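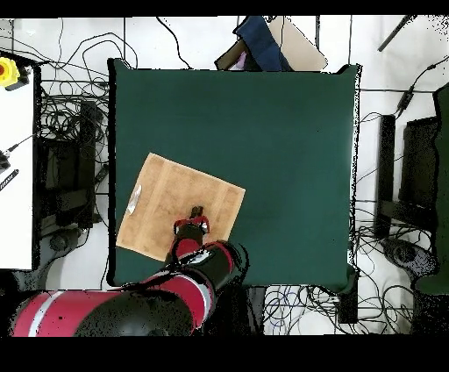

Arm over the green table, with the emergency stop on the white surface to the left.

Mottram Workshop Course, Handout 2: Looking after the Unusska cell

Every check in this handout is done with the arm parked and the drives off unless the text says otherwise. Read the log first. If the last group left a fault open, clear it with the tutor before you touch anything.

Start with the emergency stop. Press it with the arm moving at low speed, wait for the drives to drop out, then twist to release and reset at the pendant. Write the result in the log. A stop that needs a second press is a fault, and the cell stays off.

Next, the cables. Follow each one by hand from the arm to its plug. Look for flattened spots, split jackets and tight bends. Any cable lying on the floor should have enough slack to let the arm reach the far corner of the table.

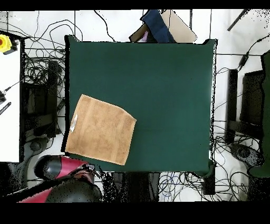

Henk Stevens would check the cables before the stop button, on the grounds that a damaged lead can make a good button look faulty. Either order is accepted in the log, as long as both are signed.

For the gripper, wipe the fingers with a dry cloth and open and close them 30 times at half speed. Listen for scraping. The finger screws are due for a torque check every 200 hours.

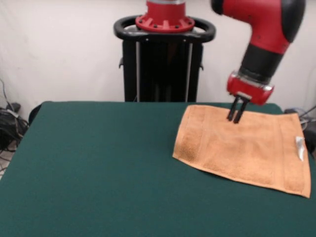
If the fingers don't meet evenly, slacken both, close the gripper on the Skondden setting block and tighten again a little at a time. Then run the test pick at 80 per cent speed. Repeat it after any change to the fingers, however small.

Spare fingers and screws are in the drawer marked Brorivton. Sign for what you take.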